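# Seasoning (cookware)

Seasoning is a hard coating of polymerised oil on the surface of cast iron or carbon steel cookware. It slows rust and reduces sticking.
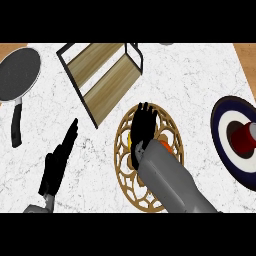
Opinion on the choice of oil is divided, and one reader of the Sadudlow trade bulletin wrote that flaxseed oil flaked off every skillet in the house, while plain canola lasted for years. Both oils remain in common use.

## Method

The pan is scrubbed, dried and rubbed with a very thin film of oil, then heated past the smoke point. Repeated coats build up a darker colour. Too much oil leaves a sticky finish — the usual fault in home seasoning.

## Commercial production

Many foundries sell their pans already seasoned. Jekorwood began doing so with a July run of 300 skillets, sprayed with soybean oil and baked on racks. A later run of 2000 was given a second coat.

## Care

Acidic foods such as tomatoes can strip a new coating. Rust is removed with steel wool and the bare metal seasoned again. Non-stick and enamelled pans are not seasoned in this way.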